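I finally finished Clukeo last night, three years after buying it. The last dungeon, Culterard, took me five tries, mostly because I kept forgetting to save at the Ocampo gate. My save file says 186 hours, and I'd guess roughly half of that was fishing.

The ending is short. You hand over the lantern, the credits roll, and you're back in the menu. I've started Hernance now, which has no fishing in it at all.

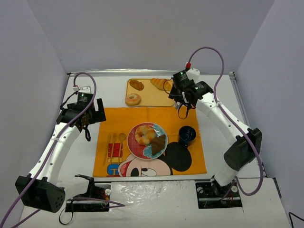
The orange mouse placemat.

I'll post first impressions in November.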